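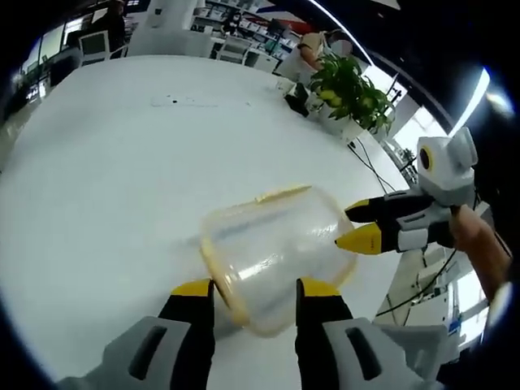 Narport, deuxième lecture

J'ai relu le scénario de Narport avant de le proposer à ma table, et je reste méfiant. L'éditeur promet une enquête « ouverte » dans un port noyé de brume. Sur 98 pages, j'ai trouvé 2 vrais embranchements, et le second ramène au même entrepôt.

Le culte est bien écrit, je le reconnais. Mais pourquoi les joueurs iraient-ils fouiller la maison Zanetti ? Le texte suppose qu'ils le feront – les miens partiront boire au port et n'en bougeront plus.

Quant à la malédiction finale, un jet raté et le personnage est mort. On verra en novembre, avec mes propres indices.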